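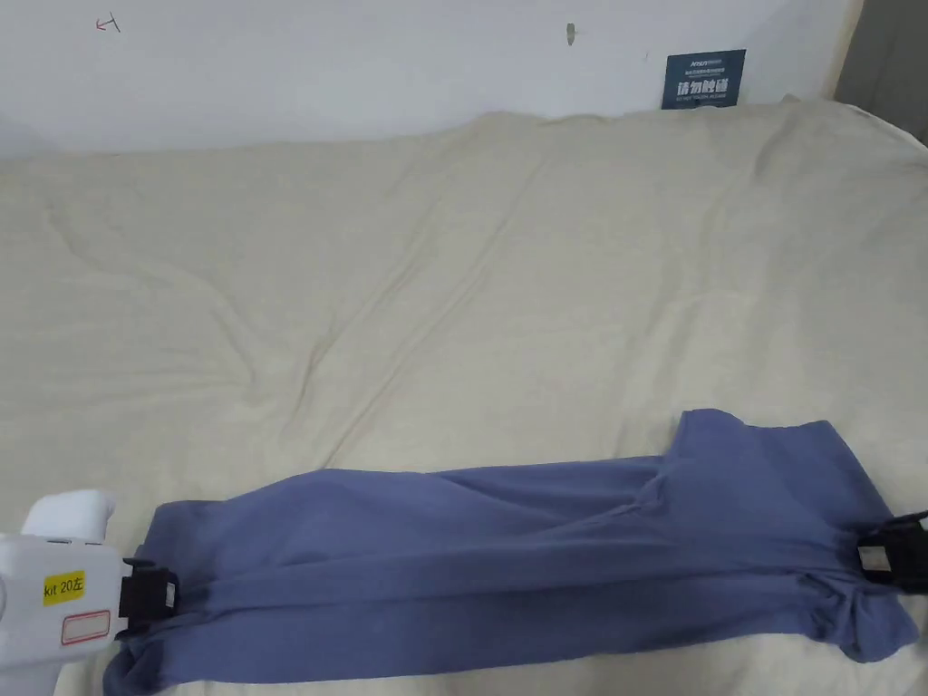 Home | Rooms | Prices | FAQ | Contact

Norstead Guest House FAQ
January 7, 2020, by Zeeshan Tanoli

When's check in?
From 2pm. Earlier if the room's done, ring first.

Is breakfast included?
Yes, till half nine. Packed ones on request, tell us the nigth before.

Parking?
13 spaces, first come. No vans.

Dogs?
Small ones, ground floor only. £50 deposit, back when you leave.

Open all year?
Closed first two weeks of June.

We use cookies. OK | Settings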